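Robot Skills Lab, Unit 2: Teaching by Remote Control
Course notes, Fostasdale

Last unit we wrote motions line by line. In this one you drive both arms yourself, and the robot learns from your hands – my favorite part of the course! The task is packing table tennis gear. One full try, from start pose to finish, is called a demonstration.

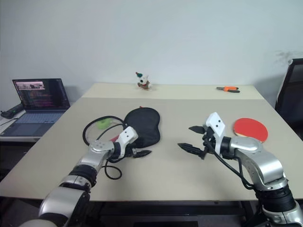

Why do we record so many demonstrations of the same task?
A single try shows one path from one starting point. With 300, the robot meets many starting layouts and learns how your motion changes with each.

Things to watch as you drive:

Move at a steady pace. Long pauses get learned too, and the Aguirre model is very good at copying hesitation.

Keep each try under 30 seconds. If you fumble and recover, keep it – recoveries are wonderful training data.

When one arm works on the case, think about where the other one should wait or help.
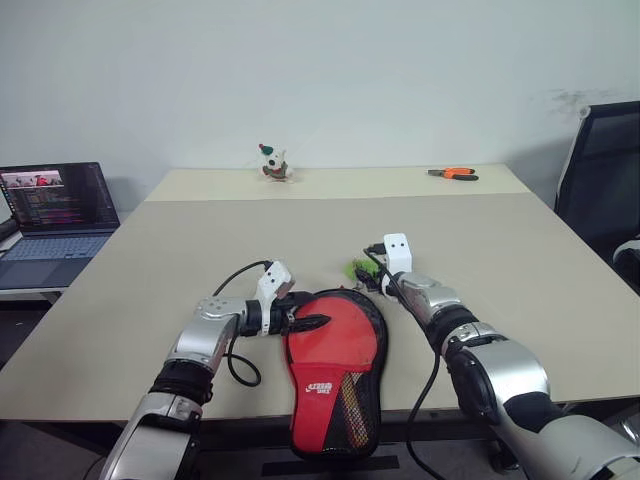
Fig. 2. Both arms at the red table tennis case.

Save your set to the Clekolis folder before you leave the bench. Bring your two best tries and your worst one to the next session.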